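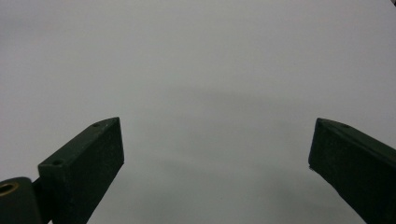
Quick gallery page for the Borndale handheld work, put up 27th March, will tidy when there's time. Short version of the project: we collect demonstrations with a hand-held gripper, camera on the tool, and train a policy from the wrist view only. No outside camera. Mallari is the collection setup, Erkedex is the model that learns from it. People keep mixing the two up so it's written down now.

**Open fingers, bare gray surface**
Fingers wide, nothing in the gap. Frames like this one matter more than they look. The model gets its read on finger opening straight from the image – no encoder on the tool – so the fingertips have to be in view and well apart from whatever's behind them. Dark on pale gray is the easy case.

Scuffs on the fingers stay. We talked about masking them out and dropped it. In the Quintanilla runs a policy trained on one clean pair did noticeably worse when we swapped in a worn pair, so now wear counts as part of the data.

**What went in**

- 2162 demonstrations recorded
- 1839 kept after filtering
- 197 of the kept ones held out, never trained on

Most of what got thrown out was tracking loss. Plain surfaces are rough on visual tracking, not much for it to hang on to, and the pose drifts while the picture looks perfectly fine. The filter catches jumps. It's not so good with slow drift, so a few bad ones are probly still in there.

**Empty-gripper frames**
First version of Erkedex was trained with all the empty stretches trimmed out. Seemed sensible, less to train on. Bad idea. The policy would close on nothing and then carry on as if it had the part, lift, move over, open, the whole routine. Put the empty stretches back in and it mostly quit doing that. Still does it now and then with soft shadows under the fingers, which it seems to read as an object. Working on it.

**Width from pixels**
Two small heads off the same image features, one for finger opening, one for "holding something yes/no". Trained together. Seperate networks gave us nothing extra and ran slower. The opening estimate is good when both tips are visible and gets shaky when one is hidden behind a tall part. Holding yes/no is the weaker of the two, thin flat parts especially.

**Lighting**
Diffuse is best. Hard lamps give sharp shadow edges and the opening estimate jumps when one crosses a fingertip. We did shoot a batch in November with the lamps up close, it's in the set, marked as such. Leaving it out makes the held-out score prettier and the policy worse on a real bench.

**Still to do**

- rerun the width test with the newer fingers
- slow drift filter, see above
- write up the Quintanilla comparison properly, with the plots
- decide if the rejected recordings get released too – leaning yes, with the reject reason attached to each one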